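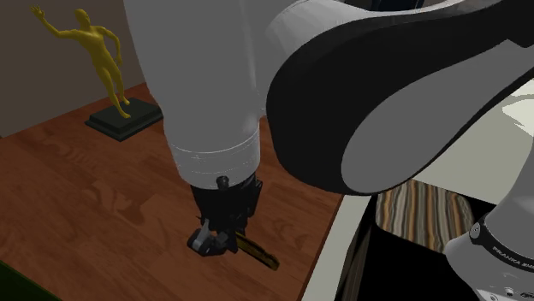 Wooden tabletop with a glossy finish. Grain lines and faint darker streaks are visible.

Refinishing a Plank Tabletop with Gloss Varnish

Updated 29 January 2023

This procedure covers stripping, sanding and recoating a solid wood tabletop made from edge-joined planks. It does not cover veneer. Sanding at the grits given in this guide will cut through most veneers in a few passes, and the damage can't be repaired with finish. Check the end of the top before starting. On solid wood, the grain lines on the face continue over the end as end grain.

The products named are the ones used in our shop. Equivalent products will work if the solvent and recoat time are compatible. Read the label on the can for both.

Materials

Tralter 267 gel stripper
Drirkarano oil-based gloss varnish
Mineral spirits
Sandpaper in 80 and 100 grit, plus one fine and one very fine grade
Plastic scraper with rounded corners
Natural bristle brush
Tack cloth or lint-free rag
Nitrile gloves, safety glasses and an organic vapor respirator

Before you start

Tables made before lead was removed from household paints can have lead in the old coating. Test any painted surface and do not dry sand a coating that tests positive. Clear finishes are less of a concern, but painted edges or aprons should be tested separately from the top.

Remove the top from the base if it is held with screws or figure-eight fasteners. A top lying flat on padded supports is easier to coat evenly, and the underside can be sealed in the same session. If the top is glued to the base, mask the apron and legs with tape and plastic film.

Work in a space with moving air during stripping and still air during varnishing. A garage with the door open is suitable for the first. For the second, close the door, wait for dust to settle, and open it again once the surface has skinned over.

Step 1: Strip the old finish

Brush on a thick layer of stripper in one direction. Do not brush back over it. Leave it for 20 minutes, then test a corner with the scraper. If the finish lifts down to bare wood, scrape the rest along the grain. If it only softens on top, cover the surface with plastic film and wait for the same period again.

Pay attention to the joints between planks. Softened finish collects there and will harden again if left. A stiff nylon brush pulls it out. Do not use a metal pick, which leaves a scratch that will show under gloss.

Wipe the whole surface with the solvent listed on the stripper label. Residue is the usual cause of varnish that stays tacky. Let the wood dry overnight before sanding.

Step 2: Flatten

Start with 80 grit only if the planks are cupped or if there is a step between boards. Otherwise start with 100. On a top with a small step, sand diagonally across the joint first and then along the grain until the diagonal scratches are gone. Check with a straightedge in several positions.

A random orbital sander is adequate for this stage. Keep it flat and moving, and keep it off the outer edge. Letting half the pad hang over the side rounds the edge, and the rounding is obvious in a reflective finish.

Step 3: Final sanding

Move to the fine grade and sand the whole top evenly. Finish by hand with the same grade on a cork block, working along the grain. This removes the swirl marks left by the machine. Stop there. Sanding bare wood to a very high grade burnishes it, and the first coat may not bond well.

Vacuum with a brush attachment, then wipe with a rag dampened with mineral spirits. While the surface is wet, look across it toward a low light. Glue spots show up pale, and leftover scratches show up as dark lines. Mark them with chalk and sand again.

Streaks in the wood are a separate matter. Narrow dark streaks that follow the grain are normally mineral deposits or natural variation in color, and they stay. Rings and patches that ignore the grain are stains – water, iron or ink in most cases – and can be treated with oxalic acid solution before coating. Treat the full top, rinse, dry and repeat the hand sanding.

Step 4: Seal coat

Thin the varnish with an equal volume of mineral spirits. Stir it and do not shake the can. Apply with the bristle brush to the underside first, then the edges, then the face. End grain will absorb more, so go over it again until it stays evenly wet.

Allow the seal coat to dry for the full time stated on the can. Drying is slower in a cold or damp room. The coat is ready when light sanding produces white powder. If the paper clogs or the finish rolls up, wait longer.

Step 5: Build coats

Use the varnish unthinned. Load the lower third of the brush and lay the varnish across the grain in a strip. Tip off along the grain with the ends of the bristles, using almost no pressure. Work one strip at a time and overlap each into the wet edge of the last.

Sand lightly with the very fine grade between coats and remove all dust. Three build coats are enough for a dining table. A desk or side table can have two. More coats give a deeper gloss, but a thick film is also more likely to crack along the joints when the planks move with the seasons.

Runs along the edge should be caught while wet. Check the lower edge a few minutes after coating and pick up any drips with a dry brush.

Curing and storage

The top can be handled once it is dry to the touch, but it is not cured. Keep cloths, lamps and hot dishes off it for a month. A top finished in our Goodall shop in April marked under a rubber-footed lamp well after it felt hard.

Rags wet with oil-based varnish can ignite without a flame. Spread them flat outdoors, clear of buildings, until stiff, or put them under water in a metal can with a tight lid. Take the can to a hazardous waste site. Clean the brush in two changes of mineral spirits, wash it with soap and hang it with the bristles down.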